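Nallgate opens Mornura arm simulator to home users

I've been waiting on this one since spring, so forgive me if I gush a little! Nallgate has finally put Mornura, its desktop robot arm simulator, on sale to regular folks. Until now you had to be a school or a shop with a service contract. As of September, anybody with a decent computer can buy a seat for $292 a year, and that covers 2 machines (so yes, I have it on my laptop and on the old tower in the den).

What you get is a virtual arm, a table and 300 ready-made practice tasks, mostly picking, placing and stacking. I went straight for the peg board set on Saturday morning and was still in my slippers at lunch. You can drive the arm with a game controller or write short scripts for it, and I liked the scripts a lot more than I thought I would. The controller is fun, but my thumbs are clumsy and the wrist is touchy.
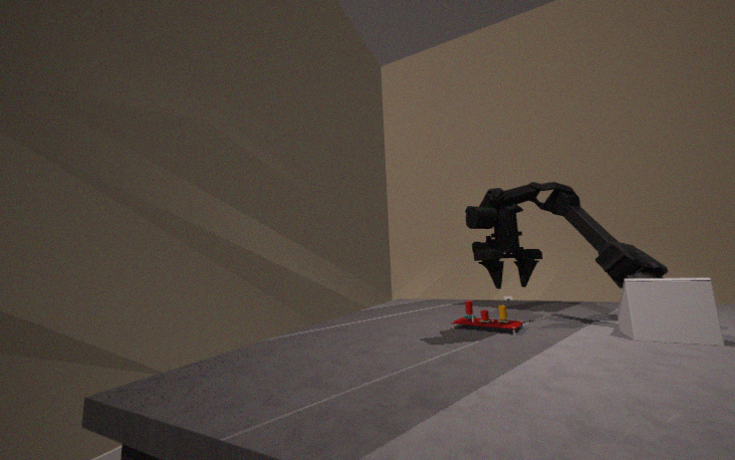
The Mornura arm over the red peg board, gripper open.

The task list runs from very easy to downright mean. Lining up over a piece is fine once you get the hang of the camera keys. Letting go of it neatly is where I lost most of my morning, and the scoring is strict about it. There's an undo key, thank goodness, and I've already worn it out.

A couple of gripes. The download took forever, the help pages still talk about the school version in places, and the add-on pack called Eze (another 700 tasks, mostly sorting) costs extra. I haven't bought it yet. I probably will.

If you own a Praltus arm, Nallgate says scripts saved in Mornura will load on it without changes. I don't have one on my bench, so I can't vouch for that. The trial runs two weeks and doesn't ask for a card, and you can sign up on the Nallgate store page now.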